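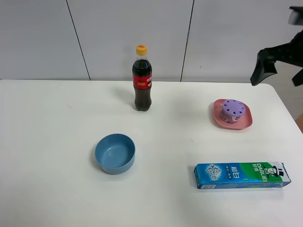

Gremus Handling Group, Cell Maintenance and Setup

Cell 13 gets its fingers back

Readers of the last issue will remember that Cell 13 was going to be out of service for an afternoon. It is now back in service, and we would like to thank everyone who stopped asking.

The job was new finger pads. The pads on the gripper are soft and black and they wear, and the service sheet says to change them every 4000 cycles. Cell 13 had gone well beyond that by the time Shengli Cui looked at the counter, which had been reset in September when the controller was swapped and had been telling us a cheerful lie ever since. The left pad had a shine on it you could see from the door. The right one had started to peel at the bottom corner, and had been picking up lint from somewhere, in a cell that contains no cloth.

New pads came from Itmont in a padded envelope marked URGENT, by the slow service. They go on with four small screws per finger and a dab of thread lock. Petronella Venter did the swap on the bench with the gripper off the arm, which is the proper way. The improper way is to do it in place, lying across the table with a headlamp on, and there is a screw under the base plate that will be there until the building comes down.

Putting the gripper back on is where the afternoon went. The wrist connector on this unit has a locating pin that was bent at some point before any of us worked here. It goes in if you hold the cable up and turn the collar a quarter further than feels right. Petronella has written this on a label and stuck it to the bracket, so the knowledge will now outlive her patience.

After any finger work the cell needs three things before it can be handed over: the gripper width set again, the wrist camera checked against the fingers, and a run on real objects. The first two are in the manual. The third used to be done with a set of gray plastic blocks that the cell has handled so often it could probably do it unplugged. Vsevolod Nechyporuk finally retired them this spring in favor of things from a store, on the grounds that people who use the cell want it to handle things from a store.

So the table is now laid like a very strange lunch. There's a bottle of cola with the liquid up to the shoulder, a pink plate, a light blue bowl, a little round canister with a purple vented lid, and a box of Darlie toothpaste. Each one is there to be annoying in its own way. The bottle is tall and heavy and its weight moves about inside it. The canister is round, so any sideways error in the fingers turns it. The plate has a low rim and very little to hold on to. The bowl is the easy one and we start with it, for morale. The toothpaste is long, smooth and light, and it shows up a badly centered gripper faster than any gauge we own.

The bottle cap stays on. It's in the procedure, in capitals, and there is no need to ask Matvii Sydorenko about it.

Width first. You close the fingers on the setting gauge, zero them, open them fully and read off the number. On this gripper the number should be 222 on the controller's own scale, which is in no unit that any of us has been able to identify. We got a number that was a good deal lower, then a different one, then the first one again. Shengli's theory was the controller. Shengli's theory is generally the controller. It was the new pads, which are a little thicker at the tip than the old ones, even allowing for wear, so the old zero was no longer anybody's zero. He cleared it, zeroed again with a light closing force and got the proper reading three times running. He still doesn't trust the controller.

The closing force deserves a word to the other cells. If you zero with the force left at its working setting, the pads squash and you store the squash. Everything then looks right on the gauge and wrong on anything light. Turn it down, zero, turn it back up, and write down that you turned it back up. Cell 13 spent part of last September dropping things very gently for exactly this reason.
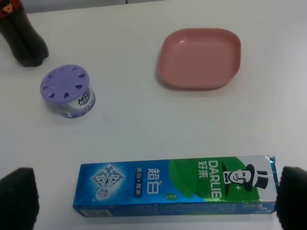 Last updated 14 May 2024

The wrist camera check comes next, and it's the part we get the most questions about, mostly from people who have skipped it.

What you want from the wrist view is both fingers in the bottom corners, dark and large, and the work between them. If one finger sits higher or further in than its partner, either the camera bracket has shifted or the fingers aren't closing on the middle. Before reaching for the bracket screws, look at where the object is. With the toothpaste box lying crosswise, the right pad can be right up against the foil end of the carton while the left pad still has bare white table beside it, and that alone tells you nothing about the camera. It tells you the gripper is off to one side of the box. Move the arm, look again, and only then get the hex key out.

We mention this with feeling. Two of us adjusted the bracket on the strength of exactly that sort of view, in opposite directions, on either side of a coffee break. Liudmyla Mykhailiuk put it back using the pencil marks that she had made on the bracket beforehand without telling anyone. We now all make pencil marks.

The carton is good for this job for another reason. It's covered in print: the big white characters, the green on the right half, the man in the top hat. If the lens has a thumbprint on it you'll see the lettering go soft long before a plain object would give you any hint. Wipe the lens with the lens cloth. The lens cloth is the one in the bag. The one hanging on the hook is for the table and has been for years, whatever it says on the hook.

While you have the view up, look at the table too. White was chosen so that objects would stand out, and they do, along with every smudge, scuff and speck anyone has left there. A faint mark does no harm to the arm, but the software has been known to take an interest in one. Table cloth, plain water, let it dry. No spray cleaner near the pads. It makes them slick, and then you'll be reading this article again from the top.

Then the run. The order Petronella uses is bowl, canister, plate, box, bottle, with the closing force brought up as she goes and the arm slowed right down for the first pass. The canister goes onto the plate and comes off again, since the cell's users do a lot of putting things on other things and the rim catches a finger that's set too low. If the tip touches the rim, stop and check the height before you blame the plate. We've had the plate blamed on several occasions and it has been cleared every time.

The box gets picked from above across its narrow side, with the wrist turned to suit. Picking it end to end is asking the gripper to open further than is good for it, and the ends of a carton are the first part to crumple. Users do try it. Users are welcome to buy the next box.

For the bottle, hold it on the label and below the shoulder, lift a little, wait, and set it down. If it leans as it comes up, one pad is gripping before the other and you're back at the zeroing step. Shengli would like it noted that on the day, the bottle came up straight on the first try. Petronella would like it noted that it was the second.

Cell 13 was signed off before the end of the shift and went to the Nondunow people, who had been waiting with the quiet courtesy of a group that has booked the room until September. Their first report was that the grip felt firmer. Their second was that the monitor was too low, a matter for a different newsletter.

A few items for the other cells while we have you:

The cycle counter is reset whenever a controller is swapped. Write the old reading on the service card before you unplug anything. The card is in the sleeve on the side of the cabinet, behind the takeout menu.

Spare pads are in the second drawer. Take a pair, never a single, and initial the sheet. A worn pad opposite a fresh one will give you an off-center grip and a very long afternoon.

The job cost us 200 in parts, including postage, and goes on the cell's own budget line. Please stop charging pads to Bondarchuk. They have noticed.

Cell 13's spare bracket screws are with Liudmyla, who will want to know what happened to the last ones.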